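August, late, gone 11 pm

Back from the workshop, too wired to sleep so writing it down before it goes. Hands smell of flux. Ate toast in the car.

Good news first. Ham's left wrist is not dead. Three evenings I blamed the motor, had the cover off twice, even priced a new one (no). It was the connector. Guido wiggled it with a pen and the fault light came on and off like a doorbell. So, recrimped both ends, strain relief on the cable, a bit of heat shrink becuase I had it out already. Moved the joint through its whole range 30 times and no dropout. Could have cried. Could also have checked it the first evening.

Right arm still has slop at the elbow. Shimmed it, better, not good. The shim is cut from a drinks can so we'll see. Ermanno thinks the bearing seat is out of round and wants to print the whole bracket again in something stiffer. He's probably right, he does this for Brurnomik all day. But that's a 14 hour print and the machine is booked up, Ilaria has her greenhouse parts on it till who knows when.

Gripper force - set it down again. It was at the number Arturo gave me, fine for blocks, way too much for anything with some give. Now it closes slow and stops early. Slow as in painfully slow. Don't care, speed later.

Then finally, after 9, real try at the bowl.

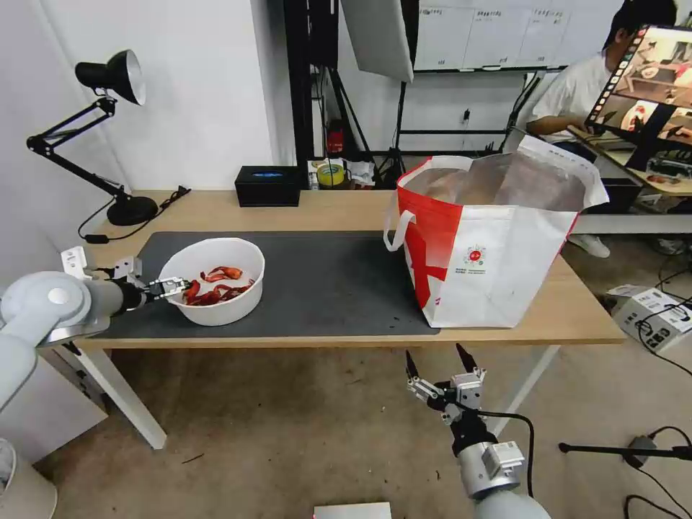

Home position needs redoing tomorrow, before anything else. Left arm starts too high and swings in wide, I want it to come down from over the mat and then across. The fingertips only just get inside the rim of the white bowl and the red pieces are heaped at the bottom, so the approach has to end deeper, and straighter, or the fingers meet the plastic before they meet anything worth picking up. Have to change the tool offset too, I never updated it after swapping fingertips. Stupid. Wrote OFFSET on my hand.

Bag step is for later. The tote stands up by itself ok with the top open, that's all I ask of it for now. Script still has the old drop height in it from the box. Must not run that part by accident!!

Graziella rang in the middle of everything about the Cloltamdale open day. She wants 15 minutes of Ham doing "something people will understand". Told her maybe. Then she asked for a poster as well. Told her maybe to that too, which she will take as yes on both.

Logged the good runs, forgot to log the settings with them, so that's half useless. Put them in by hand after, from memory, think they're right. Should make the Gavis script save them on its own. It's one line. Been saying that since spring.

To buy - M3 screws, the short ones, we're down to the odd long ones again. Ferrules. Coffee for the shelf, my turn. Also owe Arturo for the crimp tool, he hasn't said anything but he hasn't not said anything.

Tomorow: home position, offset, then elbow if there's time. Not touching the wrist. Leave it alone.

Bed. Phone at 3 percent and charger's still at the workshop.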